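Cahier d'atelier – poste de textile, bâtiment Vuvside
8 mai 2019
Rédaction : M. Kowalczyk

Réunion de ce matin avec I. Dvorak sur la redistribution des postes après l'arrêt de la ligne Billano. Effectif de référence : 188 personnes, inchangé sur le papier. Deux postes de pliage passent en contrôle, aucun départ contraint à ce stade. Le planning de mars n'est plus valable, ne plus s'y reporter.
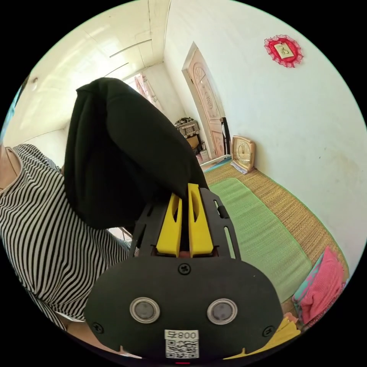
Pour le chiffrage des temps, je garde la décomposition par geste : approche, prise, levée, dépose. La fiche de poste actuelle ne distingue pas la prise de la levée, ce qui fausse la cotation pour les pièces souples. Un tissu noir pincé entre deux doigts jaunes, ramassé en une grosse masse de plis, relève de la prise seule ; l'étalement se cote à part. F. Palacios conteste ce découpage et demande une ligne unique « manipulation ». Je maintiens les deux lignes jusqu'à la relecture.

Base de calcul proposée : 200 cycles par opérateur, sur deux équipes. Les 75 premiers cycles sont écartés (mise en main). Reste à fixer le traitement des reprises – comptées comme un cycle neuf chez Ellis, comme un prolongement chez nous. Les deux séries ne sont donc pas comparables en l'état. 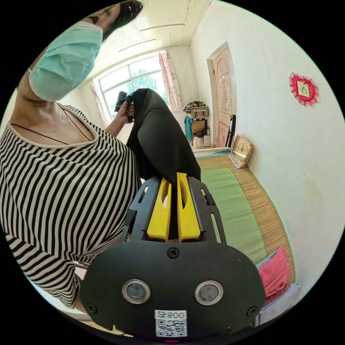

Côté qualification, M. Okonkwo signale que la grille ne prévoit rien entre agent de pliage et contrôleur. Les personnes qui font les deux sont payées au coefficient du pliage. Elle propose un échelon intermédiaire avec effet au changement de poste, sans rétroactivité. Dvorak transmet à la direction, pas de réponse attendue avant la prochaine réunion.

Formation : le module Flalus est à refaire, la partie consignation renvoie encore à l'ancienne armoire électrique.

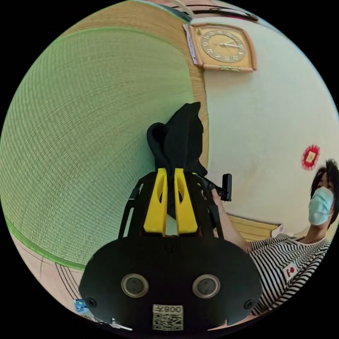 Le volume d'heures ne change pas. X. Gallagher reprend les feuilles d'émargement, les miennes sont incomplètes pour l'équipe du soir.

À faire :
– fiche de poste, version à deux lignes (moi)
– règle de comptage des reprises, à écrire avec Palacios
– demander à Ellis le détail de leurs cycles, pas seulement les moyennes
– vérifier que l'affichage des horaires correspond au nouveau planning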